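Replacing the processor in an older Dell desktop: order of work and cleaning

Last updated: 2018-07-26

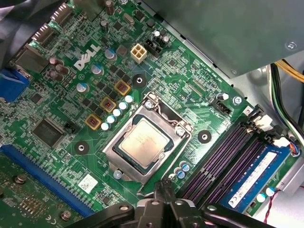 Dell motherboard with the processor in its socket.

Question

The Wevthorpe Resource Centre maintains 11 desktop computers for public use. One of these is to receive a replacement processor, purchased second-hand from Ukirmont and stated by the seller to be suitable for the same model. The cooler has been removed and the old processor is still seated. Guidance is requested on the following points. Should the board be taken out of the case before the processor is changed? Is it necessary to unplug the four-pin power connector? The centre would also be grateful for advice on whether the old thermal paste may be used again.

Answer 1

The board may remain in the case. Shut the computer down, disconnect the mains lead and hold the power button for 10 seconds. Wear an earthed wrist strap throughout.

Release the lever at the side of the socket and raise the metal frame. Lift the processor straight up by its edges. The contacts on this type of socket are in the socket itself and bend very easily, so nothing should be allowed to drop into it, and it should not be wiped or brushed. Match the notches on the replacement to those in the socket and lower it without pressure. Some resistance from the lever on closing is normal.

The four-pin connector need not be unplugged unless its cable obstructs the cooler. If it is removed it must be refitted, as the computer will not start without it.

Old paste should not be used again. Clean both surfaces with isopropyl alcohol and a lint-free cloth, leave them for 10 minutes, and apply a small amount of new paste to the centre of the processor.

Answer 2

Please check the BIOS version first. A processor that fits the socket is not always supported by the board, and the update has to be carried out with the old processor in place. We had to refit one in January for this reason.

Answer 3

Any paste will do. Montes is fine, Fammont is dearer. Tighten the cooler screws in a cross pattern.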